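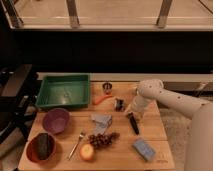 What should be cleared off a kitchen table first after a shared meal?
Start with the fruit and vegetables, then the knives, and leave the cloths and sponges for last.

That order is the one being taught at the Van Wyk community kitchen, which opened its new table-clearing course on Saturday morning. Fourteen places were offered at first, and the list was closed two days later with 141 names on it. The extra sessions will run through August.

The course is led by Jeferson Guimarães, who cooked in hotel kitchens before coming to Van Wyk. Each session starts the same way. A table is set out with ordinary things – bowls, a tray, fruit and vegetables, a knife, a crumpled cloth – and the group talks through where each item belongs before anyone lifts a hand.

"People want to grab the biggest thing and get it out of the way," Guimarães said. "Then they have nothing to carry the small things in. Keep your tray on the table until the end."

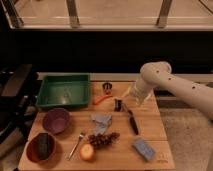 Knives get their own part of the lesson. They are picked up one at a time, by the handle, and go straight to the side of the sink. They are never put under a cloth or dropped into a bowl of water, where the next person may not see them. Cups follow, then forks and other small utensils.

Produce is sorted by where it will be stored. In the course kitchen, grapes and carrots go to the refrigerator, while apples can stay out in a bowl if they will be eaten within a few days. A whole cucumber goes in the refrigerator door, away from the coldest shelf. Anything already cut is covered and labeled.

The kitchen serves some 291 meals a week, most of them at long tables used by one group right after another. Kesus, the neighborhood association that runs the building, said the time between groups had become too short and that food was being thrown out with the scraps.
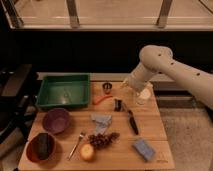 The association paid for new bowls and trays out of a grant of $1000 from the Movano fund. What is left will go toward shelf labels and a second set of dish racks. A request for a larger sink was put off until next year.

Color is used to keep things simple. Green trays are for carrying produce, and blue sponges are for tabletops only. Guimarães said he would like to see the same rule used in the upstairs kitchen, which has its own supplies and its own cleaning list.

Sessions last 90 minutes and are held in the ground floor kitchen, at the Claler Street entrance. There is a fee of $6, paid at the door. Children over 10 may attend with an adult. Those already on the list will be called with a date – new names are being taken for the fall at the front desk.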